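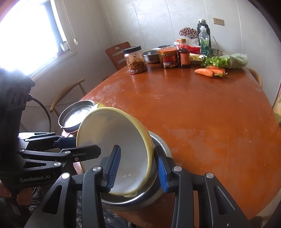 Two grippers and a yellow bowl at a kitchen table, with carrots and greens further back.

Svyatoslav Hordiienko has a favourite chore, and he lights up when I ask about it. "Bowls! Everyone wants to talk about folding shirts, but give me a bowl any day. It's slippery, it's round, and the moment you grab the rim it wants to swing."

He works on kitchen handling at Melleo, a small shop in Drotamside, and he's been at it for 13 years if you count the conveyor jobs (he does). So can a machine clear up after dinner yet?

"Parts of it, yes, and that's thrilling," he says. "Picking up a bowl by the rim with two soft pads – we're good at that now. Passing it from one gripper to another, pretty good. Rinsing lettuce? Ask me in October."

Our talk keeps drifting back to clutter. His tests at the Elham site began on a bare bench, and he reckons that was a mistake. "A real table has sauce bottles and jars and a bunch of herbs hanging out of a bag. Clear glass is a nightmare for the cameras."

He'd love to see one in his mum's kitchen, though she has told him it can do the carrots and stay away from her good plates.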